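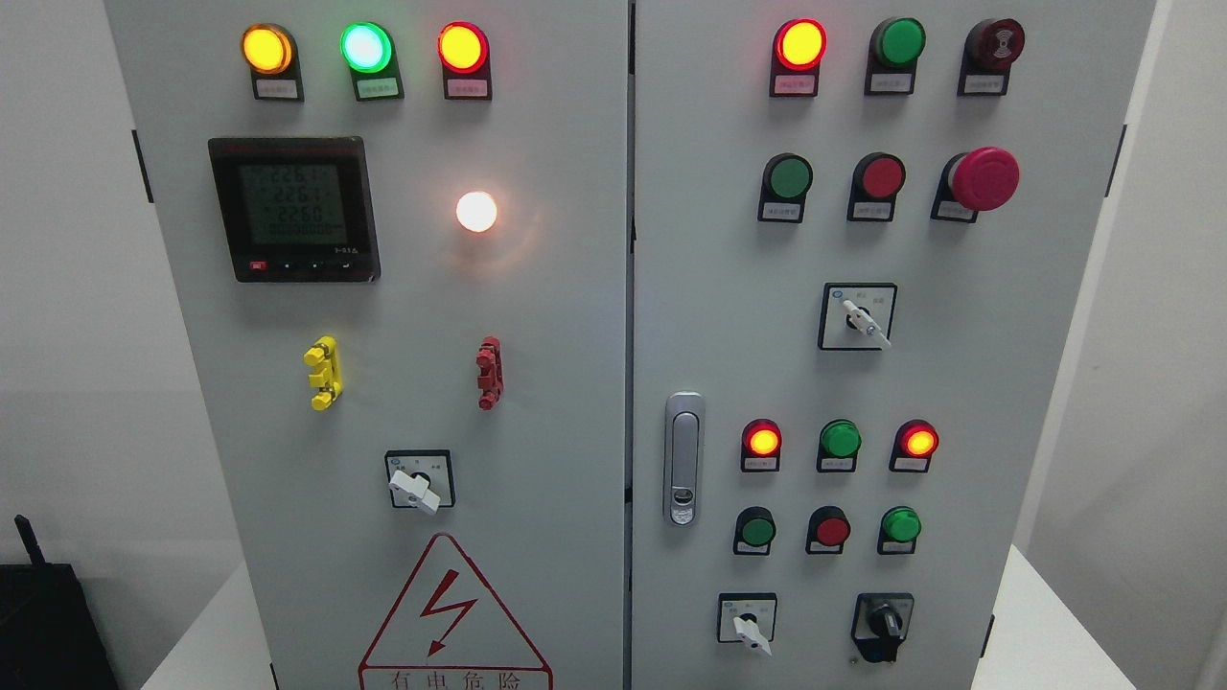

Indicator lamps and a digital power meter on the doors of an electrical control cabinet.

Drolleck's old ice rink to reopen in September with a new cooling plant

June 1, 2020

Skaters in Drolleck have something wonderful to look forward to! The Lachance Rink, dark for the past two winters, will open its doors again in September with a completely rebuilt cooling plant, new boards along both long sides and, at last, a warm place to lace up.

The town signed off on the final piece of the work last week, and the mood at the rink is close to giddy. Réjean Zacharias, who runs the rink and learned to skate on it as a boy, has been giving short tours to anyone who knocks.

"I was out on the bare slab this morning in my socks, just to feel it," Zacharias said. "You could slide pretty well even on concrete. My wife has asked me to stop ruining socks."

The rink closed when one of its two compressors failed in the middle of a youth tournament. The other one limped along for a few days, but by the end of that week there was a puddle at the north end big enough to float a puck, and the rest of the games were moved to Billey. Most local teams have been making the drive to Billey ever since, often for practice slots that end close to midnight.

Getting the place running again has meant replacing nearly everything below the ice. Crews from Gulska, the refrigeration contractor, pulled out the old brine pipes over the winter and laid new ones in a fresh slab. The electrical supply was redone too, from the street connection to the pumps, and the lights over the ice now use far less power than the buzzing yellow ones everyone remembers (and some of us will miss a little).

The compressors are expected to use 26 percent less electricity over a season than the old pair did. That matters a lot in a building where the power bill was always the biggest expense, and it is a big part of why public skating will cost the same as it did before the shutdown.

Upstairs, the wooden bleachers have been sanded and put back in their old places. There is room for 271 people, and yes, the bench with all the carved initials on it is still there. Zacharias said the carpenters asked him more than once if he wanted it replaced and got the same answer each time.

The snack window is staying as well. It will sell the same cocoa and the same fried dough, though the fryer is new and the line will now run along the wall instead of straight across the path to the restrooms - a change that parents of small children should enjoy very much.

Youth hockey sign-up has already started, and 67 kids put their names down in the first few days. The figure skating club is coming back from Billey too, and plans to hold its beginner classes on weekday afternoons. Adults who have never skated will get their own hour in the evening, with rental skates included in the price.

There is still plenty to do before then. The locker rooms need paint, the scoreboard is waiting on a part, and the ice itself has to be built up in thin layers once the slab is cold enough. Zacharias said that last job takes several nights of slow, patient spraying and that he plans to be there for all of it.

Opening hours and the first public skating schedule will be posted at the rink entrance in August. Old season passes left over from the winter of the closing will be honored, so check the junk drawer before you buy a new one.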